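Terry cloth

Terry (or terry towelling, as my nan always called it) is a woven fabric with loops of yarn standing up from the surface. I've been keeping these household fabric pages for years and this one gets the most mail, so I've given it a proper tidy.

The loops are the whole point! They come from an extra set of warp threads held slack on the loom, while the ground warp stays tight. More loops means more surface to soak up water – and a favourite towel that takes ages on the line. A crumpled brown one on veined grey marble shows the looped texture nicely.

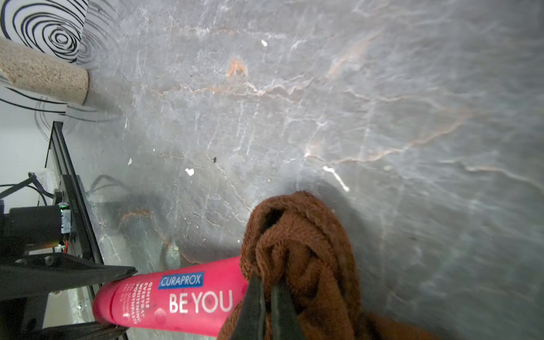 Weight and washing

Towels are sold by grams per square metre. My old Duditz bath sheet is a 71 cm wide thing at a hefty 1000 gsm, and I love it, but it's murder in winter. Skip the fabric softener, which coats the fibres and makes them shed water. I wash mine warm with

a splash of vinegar every 5 loads or so.

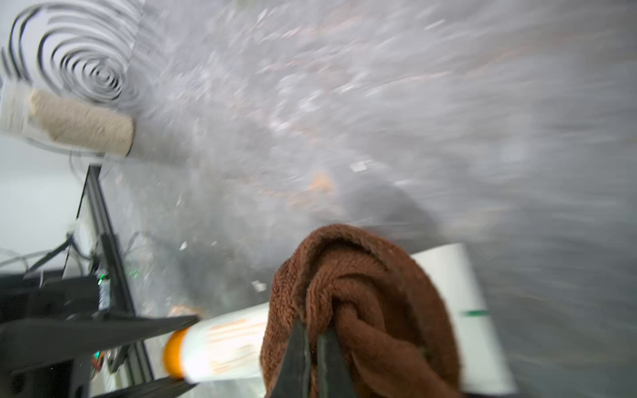
Snagged loops can be snipped off flush, as the weave underneath holds everything together. Velour terry has its loops sheared on one side (lovely colour, a bit hopeless at drying you).

Related pages
Waffle weave
Chenille
Huckaback

Comments
Yutong Gu: My Femunier hand towels went stiff as cardboard. Vinegar fixed them, ta!
Jurneck: Does bamboo terry count?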